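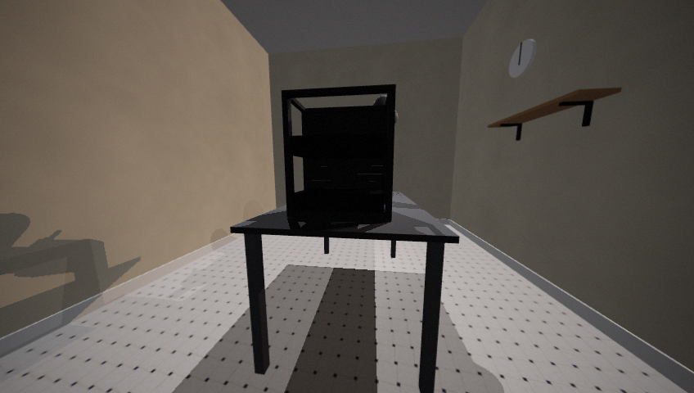
Black rack, beige wall, tiled floor.

Last updated: 27 January 2025

So I've finally given up sugar in my tea, and I have opinions! I was a two-spoons person for most of my adult life (three at my mum's, where the mugs are like buckets) and I'd tried stopping before, always in a grand gesture on a Monday morning, always back on it by Tuesday lunch.

What did it this time was my friend Antigoni Tsakiris, who came to stay in December and brought a box of mountain tea from a little shop in Valtbridge called Zervas. It's all stalks and fluffy bits and looks like something you'd sweep off a patio. You simmer it for a few minutes, strain it, and drink it plain. I hated the first cup. By the weekend I was making it in the big pan.

Normal tea was harder. I went down by half a spoon at a time, and the half-spoon stage was miserable, neither one thing nor the other. Then one morning I forgot it altogether and only noticed at the bottom of the mug.

The annoying part is that biscuits now taste far too sweet, except ginger nuts, which are still perfect. I've also gone off the posh Earl Grey I got for my birthday, so if anyone local wants most of a tin, shout in the comments and I'll drop it round.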